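Merkico 6 two-arm picking unit

The Merkico 6 is an indoor manipulator for light shelf work: taking single items out of open compartments, placing them in a hand basket, and the reverse. It is sold by Plomero and serviced from the Follside depot.

**Specifications**

| Item | Value |
|---|---|
| Arms | 2 |
| Payload per hand | 1000 g |
| Battery | 3900 Wh |
| Minimum compartment opening | 100 mm wider than the item |
| Charger | Pimentel wall type, sold separately |

**What it can do now**

Rigid or firm items with a clear space on one side. Fruit, boxed goods and closed bottles are within range. One item per compartment gives the best results. Shelving must be fixed and level.

**What it can't do yet**

- Items stacked or touching each other
- Bags, netting and loose cloth
- Wet floors, stairs, thresholds
- Unsupervised work in a home or an open store

Cycle time is slower than a person's. Buyers looking for a replacement for shelf staff should wait for a later model. The unit suits test kitchens, training rooms and back-of-store trials where an operator is present.

Hand covers are a wear part. Order them with the unit; stock resumes in August. 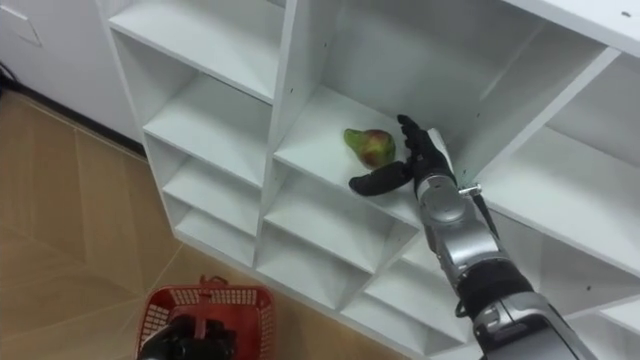 Grip force is set per item class in the operator menu. Start at the lowest setting for soft produce and raise it one step at a time.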